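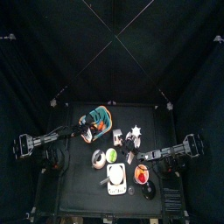 3. Filling the basket

Your Dultow basket is open at the top, with a rim and openwork sides.

1. Stand the basket on a flat table, 20 cm or more from the edge.
2. Wipe the inside with a dry cloth. Do not use sprays.
3. Put the heavy items at the bottom first.
4. Place small items, such as toy vegetables, in the middle. Long thin items can slip out through the openings in the sides.
5. Check that nothing stands higher than the rim.

Note: Items can touch each other, but please do not press them down.

Caution: Maximum load is 600 g for each handle, when the basket is carried by 2 handles. Never lift it by the openwork.

For storage of the empty basket, see section 4.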